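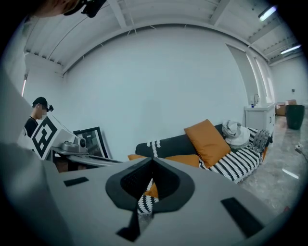
Sábado, por la mañana. Pinzas de mano: Zarel frente a Berhe.

Continuación de lo de las dedeiras. Se trabaja en la sala del sofá, con las dos pinzas de mano y las cámaras de cabeza. El objetivo es decidir qué cuerpo usamos para la tanda de textiles y dejar la otra pinza de reserva. No se toca nada del brazo hasta que esto esté cerrado.

Configuración común a las dos:
Firmware de mayo en las dos pinzas, mismo perfil de exposición.
Exposición manual. La automática queda desactivada desde el arranque, comprobado en el registro.
Reloj sincronizado por el controlador Plurier. Arranque en frío, luego las cámaras de cabeza, luego las pinzas. Si se hace al revés, la segunda pinza entra sin marca de tiempo y hay que repetir.
Calibración intrínseca nueva para cada módulo. La vieja de la Berhe daba un residuo que no me gusta y no la he usado.

Tarea: coger una prenda del montón del sofá, separarla, llevarla a la mesa y soltarla extendida. Después, lo mismo con la manta de rayas, cogida por el fleco. 20 repeticiones por pinza y operador. Deok-su Noh empieza con la Berhe y yo con la Zarel, luego cambiamos.

Zarel

El recorrido del gatillo es largo pero lineal. La apertura leída por el codificador coincide con la medida a calibre salvo en el último tramo del cierre, donde los dedos flexan y la lectura sigue bajando sin que haya desplazamiento real. Para tela fina importa: el registro dice «cerrado» con dos fuerzas distintas. Propongo guardar también la corriente del sensor de fuerza, aunque sea ruidosa, y decidir después.

Agarre de prenda suelta: bien. Dos fallos, los dos por coger doble capa. No los cuento como fallo de la pinza.
Agarre de la manta por el fleco: regular. Los hilos se meten entre la almohadilla y el dedo y al abrir no sueltan. Hay que sacudir la muñeca, y esa sacudida queda grabada como parte de la demostración. Habrá que recortarla o repetir esas tomas.

Peso: cansa. A la tercera serie ya apoyaba el codo en el costado, con lo que la trayectoria se acorta y el plano de la cámara baja. Visto en las curvas, no es impresión mía.

Berhe

Más ligera en la punta y peor equilibrada atrás. El gatillo es corto, con un escalón a media carrera que Deok-su nota y yo no. En el registro el escalón aparece con los dos operadores, así que está en el mecanismo. Desmontar y mirar el muelle.

Prenda suelta: sin fallos en mis series. Deok-su tuvo uno, la prenda se le fue al suelo al girar hacia la mesa.
Fleco: claramente mejor que la Zarel. El borde del dedo es más romo y los hilos resbalan al abrir.

Problema serio: holgura lateral. Con la pinza cerrada sobre un taco rígido, la punta se mueve 3 mm de lado a lado. Para textil se puede vivir con ello. Para cualquier cosa que haya que insertar o alinear, no. Apretados los tornillos del eje, sin cambio. Sospecho del casquillo.

Seguimiento

El marcador lateral se pierde cuando el operador se coloca de perfil a la otra cámara de cabeza y gira la muñeca hacia dentro. Pasa con las dos pinzas. Con la Berhe dura más, por la forma de sujetarla. La pérdida más larga fue de más de 200 ms y el filtro la cerró con una interpolación que en el gráfico parece correcta y que no me creo: justo ahí hay un cambio de dirección.

Los fluorescentes meten parpadeo en la esquina alta de la imagen si la obturación no es múltiplo de la red. Corregido antes de la segunda serie. La primera serie de ambas pinzas queda marcada como «parpadeo» y no entra en la comparación.

El suelo refleja las luces y da detecciones falsas de esquina cuando la cámara apunta hacia abajo. No llegan a formar marcador, pero cargan el detector y baja la cadencia. Probado a enmascarar la franja inferior: la cadencia se recupera, pero se pierde el marcador propio cuando la pinza está muy baja. Sin máscara de momento. Pendiente de probar una alfombra mate.

Las paredes blancas tampoco ayudan a la odometría visual. Al mirar solo a la pared del fondo, la deriva crece enseguida – en cuanto entra el sofá o la mesa en campo, se recoloca. Colgar algo con textura en esa pared.

Controlador

El Plurier aguanta las cuatro fuentes sin descartar paquetes mientras el disco sea el interno. Con el externo, pérdidas a los 5 minutos, repetible. Deok-su quiere probar el concentrador Flakirov que está en el armario de electrónica. Yo probaría primero otro cable.

Decisión provisional

Textil: Berhe, con el muelle revisado.
Piezas rígidas: Zarel.
No mezclar las dos en una misma tanda hasta tener el modelo de flexión del dedo, o las aperturas no serán comparables.

Pendiente
– Desmontar el gatillo de la Berhe. Foto del muelle antes de tocarlo.
– Medir el casquillo del eje y pedir recambio si está ovalado.
– Repetir la primera serie de las dos pinzas con la obturación corregida.
– Mirar a mano las tomas con pérdida de marcador y anotar el cambio de dirección.
– Redondear el borde de un juego de dedos de la Zarel con lija fina y repetir solo el fleco.
– Deok-su: pasar el registro de fuerza al mismo formato que la apertura.

Nota al margen: la batería de la Zarel marca llena y cae de golpe. Etiquetada y apartada en el cajón de abajo, no volver a ponerla a cargar.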